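Ticket 1227: Butley yogurt maker shuts off before the batch is done
Product: Leone Butley, 4-jar model
Status: Closed, part replaced
Customer: Vittoria Zuccaro
Handled by: Imre Vörös, Clokari small appliance support

Problem as reported
Customer bought the unit in February. First few batches came out fine. Now the indicator light goes out partway through and the yogurt stays thin. She has tried two different milks and a new starter with the same result. The unit is plugged straight into the wall, no extension cord.

Reply 1 (Imre)
Thank you for the details. Please unplug the base, let it cool for 60 minutes, then run it with the jars filled with plain tap water and the lid on. Note when the light goes out. Also check that the flat side of the plug is fully seated and that the timer dial clicks when you turn it past the first mark.

Reply 2 (Vittoria)
Ran it with water this morning. The light went out after roughly two hours with the timer set to eight. The dial clicks. If I press down on the dial the light comes back on, but it goes off again when I let go. The water was lukewarm when I checked.

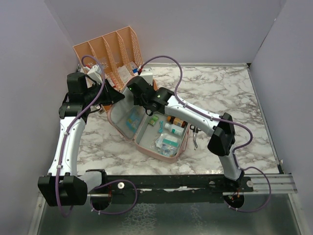 Reply 3 (Imre)
The light coming back when you press the dial points to the timer switch. The heating plate and the thermal cutoff are probably fine. If the cutoff had tripped, pressing the dial would make no difference. Please stop using the unit until the switch is changed. Do not hold the dial down with tape or a weight.

You are still inside the warranty period. You can send in the base only. Keep the jars, the lid and the cord cover at home. Write the ticket number on the outside of the box.

Reply 4 (Vittoria)
Base mailed today. The foot on the back left corner is loose too, if you can look at that.

Bench notes
Timer switch made by Tolteck, contact worn on one side. Light cut out on the bench when the dial was left alone, steady when pressed. Switch replaced. Loose foot reglued. Ran a full eight-hour cycle with water, light stayed on to the end and the timer shut off as it should. Cleaned dried milk from under the dial.

Reply 5 (Imre)
The base is on its way back to you. When you wipe it down, use a damp cloth and keep water away from the dial. Please run one batch and let us know.

Reply 6 (Vittoria)
Made a batch overnight and it set properly. You can close this.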